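4.2 Bin clearing with mixed household items

The second task asks the arm to empty a bin of unsorted items one at a time and pass each to a receiving tray. We chose it as a stand-in for a chore that comes up both at home and at work: clearing a hallway box on one side, handling returned goods on the other. In either setting the items are not known in advance, they touch or overlap, and many of them change shape when lifted.

Three planners were compared. Peka selects a grasp from depth alone. Coste adds a segmentation step and ranks the segments by how much of each outline is exposed. Stastent, the method proposed in Section 3, scores the finger path as well as the contact points, and lowers the score of any grasp whose approach passes close to a wall. All three used the same arm, the same gripper and the same speed limits. Each planner was given 50 bins, filled from a shared pool of 83 items, and the order of bins was fixed so that every planner met the same contents. Layouts were reset by hand between planners, so small differences in pose remain.

A pick was counted as a success if the item left the bin and stayed in the gripper until release over the tray. A pick that brought out two items was counted as a failure, even when both reached the tray. We are aware that a person clearing a hallway box would not object to this - a parts picker would.

The pool was drawn up by Yesenia Bautista to cover footwear, soft pouches, retail packaging and small objects with uneven surfaces. Figure 3 gives a typical layout, in which a slip-on shoe overlaps a flat fabric pouch and most of the contents lie toward one side.

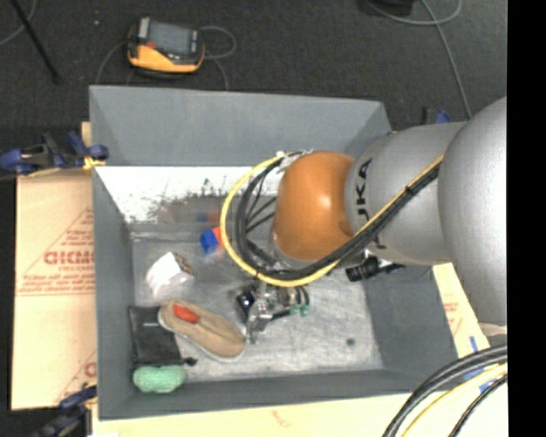
Pevent Workshop Papers, Vol. 24, p. 33

Figure 3. Bin clearing task with the gripper over the work area. The shoe lies with its heel on the black pouch; a white package rests above them.

Layouts of this kind are difficult for two reasons. The first is overlap. The exposed part of the pouch is large enough to attract a grasp, but the shoe rests on it, and pulling the pouch first tends to drag or turn the shoe. Coste often made this choice, as its ranking favors visible area and has no term for what lies on top. Peka made it less often, mainly for the reason that it prefers raised edges and so went to the opening of the shoe.

The second is the wall. Items near a side leave little room for the fingers to open, and the usable approach angles narrow further toward a corner. Stastent handled these cases better than the other two, at the cost of longer planning time. It also gave up more readily: when no path met the clearance limit, it moved to another item and came back later, and on a few bins it ended with one corner item still in place.

Soft items were the main source of failure for all three planners. Fabric gave a poor reading of grasp quality, and the fingers closed on a fold that slipped during the lift. Reflective bin surfaces added a smaller error. Returns from the wall were sometimes taken for part of an item - Wojciech Wieczorek traced several empty grasps in the logs to this cause - and masking the walls before planning removed most of them.

We do not regard the chore as solved. The best planner cleared ordinary bins without help, but an operator was still needed for flat pouches and corner items, and the time per item was well above that of a person working by hand. For shop-floor use with rigid goods the gap is narrower. For home use, where fabric is common and a supervisor is not, it remains wide. Section 4.3 repeats the test with the bin walls masked and a second viewpoint added.

2 shares | 0 comments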